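Workroom Tables: Paper Covering

nhi_phung
Members are reminded that the shared table is to be covered in brown kraft paper before use. Please replace it every 11 days. 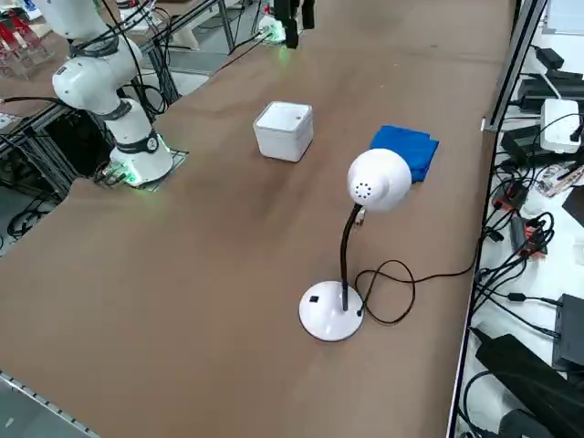 Noemi Haddad

The paper should reach almost to the table edges. Faint wrinkles are acceptable.

t.ridgeway
I respectfully disagree with the interval. Eighteen days is sufficient for light work.

kimie_e
Not where lamps and cloths are set down daily. I support 11.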